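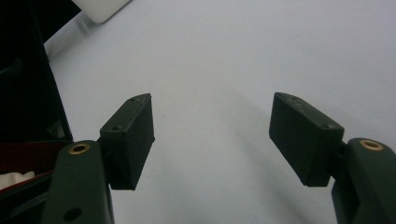

Slide 1. The two green fingers, open, with nothing between them. Note the brass ring near the top of each arm.

Good morning. My name is Marlies Schwaiger and I work with the hand-held gripper at the Clistolstead site. I will talk for 20 minutes about one fault. It is a small fault, but it cost us most of August.

(Leave slide 1 on the screen. Wait until people at the back have found a seat.)

Please look at the finger pads, the blocks at the end of each arm. In our project, which we call Multon, the pad is the only part that should touch the object. The arm gives the position and the pad gives the grip. When a pad moves on its arm, even a little, the number we record for the opening is wrong. The software does not notice this.

So, what happened. We recorded 1,809 grasps with this type of finger. The people who used the tool said it felt normal. Then Gisler, our partner for the data checks, asked why the closed position was drifting. At the start of a session the pads met at zero. At the end they met a little later, and in the worst session the difference was enough to drop a thin object.

(Pause. Somebody usually asks here if it was the encoder. Say: we thought so too, the answer comes in two minutes.)

We changed the encoder first. I must say this was my decision and it was a wrong one. We lost nine days waiting for the part, and the drift came back on the first afternoon.

After that we took the fingers apart. The fault was in the joint between the pad and the arm, at the short bracket. The screw there goes directly into printed plastic. Each time the tool closes hard, the plastic gives a very small amount, and the hole becomes a bit wider. The threads in the brass rings were in good condition on every arm. The plain holes were worn.

(Point to the bracket on the left finger, then on the right. It is dark and in shadow, so use the laser pointer slowly.)

We checked 128 pads from the store. Of these, 58 had play that I could feel with my hand. Many had passed the visual check, and I do not blame the person who did it. You cannot see this wear from outside. You have to hold the arm and push the pad sideways.

Now the safety part. In one session a pad came off while the tool was closing, and it hit the user on the cheek, under the glasses. She was not hurt badly, only a red mark. But we had no rule for the distance between the tool and the face, and people bend down close when the object is small. I wrote the report on 05/05/2023 for an earlier case of a loose pad, and I closed it with the words "screw tightened". I should have asked why the screw was loose.

(Do not hurry this part.)

What we do now. Before each session the user pushes both pads sideways and closes the tool on a steel gauge. If the reading is off, the finger goes into the red box and is not repaired on the table. Havbridge is making us a new pad with a metal thread in the joint. Until it comes, we close the tool with less force and accept that some heavy objects will slip.

Open point: we still have not decided if the old grasps can be corrected. Gisler thinks yes for the short sessions. I am less sure — the drift is not even over time.

(Questions. The worn pads are in my bag, pass them around and collect them again before lunch.)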